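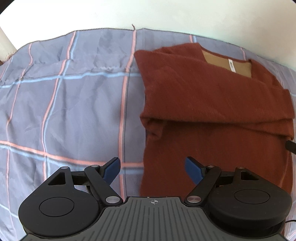
Print inspection, Enetti feature, reels 1 and 2
8/30/26

Both reels out of the cans and on the bench by mid-morning. Cans labelled Enetti, leader on reel 1 handwritten "Panyasiri", presumably the distributor. No title card at the head. Reel 1 starts on the harbour chase, so the opening credits are missing or were cut for a television slot.

Gauge 35 mm, acetate, mono optical track. Slight vinegar smell on reel 2, none on reel 1. Strips left in both cans, to be read tomorrow.

Reel 1: nominal 1,000 ft. Edges good. Thirteen splices, all cement, two lifting. Remade both with tape for now. Perforation damage is confined to the tail. Colour has gone to magenta throughout, worst in the night interiors at the villa.

Reel 2: not measured yet. Base scratches run through the whole of the farmhouse siege. Emulsion side looks clean under the loupe. One jump in the dialogue where the brother names the informer. The continuity script has four lines there and the print has one. Could be a censor cut, could be a projectionist's repair. No way to tell from the splice alone. 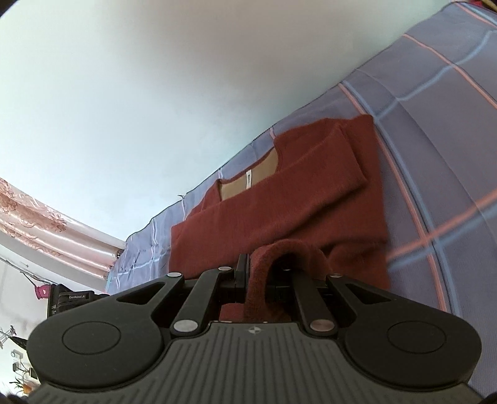
Checked the jump against the Hesel dub. Their soundtrack has all four lines, so the scene was intact when the dub was made. Their picture element is softer than ours but holds its colour better. Worth asking if they would lend it for grading reference.

Isabelle Zacharias thinks the missing credits may be on the Fandoda trailer reel, as the trailer reuses the title background. She has the shelf number. If it is the same background we can match the lettering, though the music will not line up.

To do:
Read the strips.
Measure reel 2 and log its splices.
Wind both reels tails out, low tension.
Write to Hesel about the loan. They want requests in before November.
Replace the rusted can for reel 2, copy the label first.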